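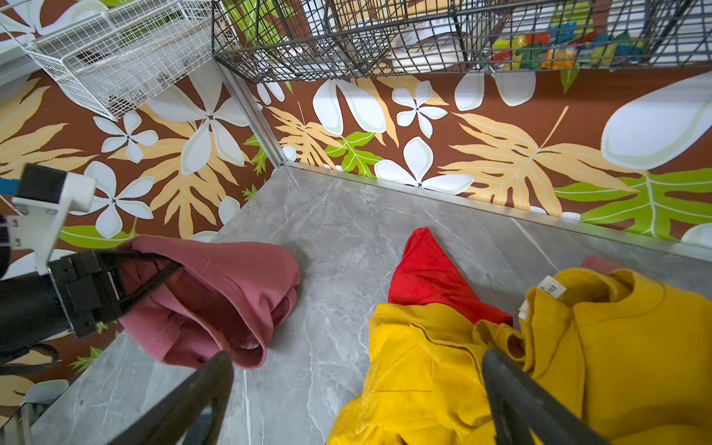 5 June 2025

Letstead overpass bearings, shear stiffness work, continued

Carrying on from the March entries. Purpose unchanged: find out whether the laminated elastomeric bearings taken from the Letstead overpass have stiffened enough in shear to explain the cracking in the abutment bearing shelf, or whether the client should be looking at the expansion joint instead.

State of play this morning. North abutment pair conditioned overnight, 24 h at lab temperature, faces cleaned with a dry brush only. No solvent. Wenche had started wiping the first one with the usual degreaser before I got to it and the bottom edge may have picked up some. Marked that corner with yellow paint pen and put it on the side away from the displacement transducer. I doubt it matters for shear but it goes in the report.

Setup

Double shear arrangement, two bearings back to back with the centre plate driven horizontally. Vertical load from the Strömberg jack through the spherical seat, held at 86 kN. That's the figure Ingvild backed out from the dead load reaction on the as-built drawings, scaled to the cut specimen area. The cut specimens are from the middle of each bearing. She has checked it against the girder schedule and is happy with it. I'm less happy with the superimposed dead load, as the drawings show one layer of asphalt and the cores show a resurfacing laid over the top of the old course without milling. If the extra course is included the vertical load goes up. Shear modulus should be fairly insensitive to that within the range we care about, but the friction check at the bearing shelf is not. Ingvild to redo the number with the second course in and we'll run one pair at the higher load for comparison.

Horizontal rate 2 mm/min for the slow set. 10 conditioning cycles before anything is recorded, then three recorded cycles, loading branch of the last one used for stiffness. Same as March.

Logger is the Desetti unit, not the old one. Channel assignments are on the inside of the cabinet door. Please do not swap the horizontal load cell and the vertical displacement leads again. They have the same connector and the software will accept either and give a plausible trace.

Calibration checks

Load cells shunted before start, both in tolerance. Horizontal zero drifted slightly over the first half hour and then settled. I re-zeroed with the centre plate free and left it.

Vertical displacement transducers, all four corners, checked against the gauge blocks. North-east one sticks near the end of its travel. It's well outside the range we use, but it should go back for service after this job. Tag is on it.

Plate slip: scribed lines across the specimen edges and both outer plates, read with the travelling microscope before and after. No relative movement found on the first pair. Grit-blasted plates are doing what they should and there's no case for bonding the specimens.

North abutment pair

Conditioning cycles ran clean. First loop noticeably fatter than the rest, as expected, with most of the softening gone by the third. Nothing odd in the shape.

Recorded cycles repeat well. Secant stiffness is above the nominal value in the original specification and above the Tresari new-build reference pair we tested in March. The increase is real, well clear of the scatter between cycles. It's also not enough. For the force at the shelf to reach what the crack pattern implies, the bearings would need to be several times stiffer than this at full seasonal movement. Cecilia's hand calc and the frame model agree on that, by different routes, and she has put the working in the job folder.

Hysteresis is larger than in the reference pair. Could be ageing, could be compound. We don't have the original compound certificate and the supplier at the time no longer exists. Hardness readings on the cut faces fall off from the outer cover to the core, and the harder material is confined to a thin outer zone. That fits surface oxidation with the middle still in decent condition. It also means our cut specimens, being taken from the middle, under-represent the hard skin. Need to deal with this properly. Options as I see them:

a) Test one full bearing uncut. The frame will take it in plan but the horizontal actuator runs out of capacity before we reach design displacement. Partial displacement only.

b) Cut an edge strip and test it by itself. Messy, as the laminates stop short of the cover and the strip would be mostly unreinforced rubber.

c) Hardness-weighted correction. Easy, hard to defend.

I favour a) at partial displacement with c) as a cross-check. Bendik prefers b) and thinks we can get a clean strip with the waterjet. He may have the scrap bearing to try it on.

South abutment pair

Not started. One of the two has a bulge between the second and third laminates that is not symmetrical, and I want it sectioned at the end cut before we decide whether it goes in the rig at all. If there's a debond, the shear result will be low and will look reassuring for the wrong reason. Tyra ran a feeler gauge along the exposed edge and got it in at one place, near the corner, to a shallow depth. Could be a split in the cover only.

Sectioning booked with the waterjet. Face to be photographed dry before anyone touches it, then again with a scale bar.

Pier bearings

Still wrapped. They came off the truck with the site tags on, but two of the tags have the same position reference. Cecilia has written to the site engineer. Until that is sorted, they stay on the pallet and nobody cuts them. The orientation arrow is on the top face in crayon and will rub off if they are slid, so lift them.

Expansion joint

Outside our scope on paper, though it keeps coming back. The inspection notes describe the north joint as packed with debris and closed up hard in summer. A joint in that condition would put the thermal force straight into the backwall and bypass the bearings. Crack pattern in the shelf is inclined and runs up toward the backwall, which to my eye fits that load path better than bearing shear. Ingvild agrees on direction. She's less sure on magnitude, as the approach slab should have let go first. There is no record of the approach slab having been looked at from the side.

Draft wording for the interim note, to be argued over:

"Bearings from the north abutment show moderate stiffening relative to new material. On present evidence, the stiffening does not by itself account for the observed cracking. Restraint at the expansion joint should be investigated before bearing replacement is specified."

Wenche objects to "moderate" and wants the ratio stated instead. Fair. Ratio goes in once the full-bearing test has been done, and until then the sentence keeps the word.

Low temperature run

Client has asked whether the winter case governs. Rubber stiffens in the cold and the deck contracts at the same time, so the question is a reasonable one. The cold box does fit over the double shear rig, but the side port fouls the north-east transducer bracket. Bendik is making a cranked bracket out of the aluminium offcut. Soak will be 24 h again with a thermocouple in a dummy specimen at mid-depth, and we don't start until the dummy has levelled off, whatever the clock says. The March attempt was started on time alone and the first loops were plainly still changing with temperature. Those files are marked do not use and should stay that way.

Colour coding on thermocouple leads in the box does not match the logger plugs. Go by the labels.

Problems and housekeeping

Hydraulic power pack cycled on its high temperature warning once during the conditioning cycles. Vertical load held. Oil level is fine, cooler fins were full of lint and dust. Blown out, no repeat. Filter is due anyway.

Spherical seat needs regreasing before the south pair. Use the grey tin, not the red one.

The vertical load trace shows a small ripple at the reversal points, in phase with the horizontal. It was there in March as well. I put it down to the specimen shortening slightly under shear and the servo catching up. Amplitude is small against the 86 kN set point and I haven't corrected for it. Tyra thinks some of it is friction in the guide columns and suggests running the empty rig with a steel block and rollers to separate the two. Worth an hour.

Raw files are in the job folder under the pair name. File name has specimen, load and rate in that order. The first file of the day has the wrong rate in its name. I have left the name alone and noted it in the index so that it still matches the logger record.

To do

Ingvild: vertical load with second asphalt course.
Bendik: cranked bracket; trial edge strip from scrap bearing.
Tyra: section south bearing with the bulge; steel block run on the rig.
Cecilia: pier tag query; send crack survey at larger scale if the site has it.
Wenche: plot north pair and Tresari reference on common axes, same cycle number.
Me: check actuator capacity for the full bearing and write the partial displacement procedure. Return NE transducer when the rig is next down.

Rig left unloaded, pump off, north pair still between the plates with the scribe lines visible. Don't remove them until I've taken the second set of microscope readings.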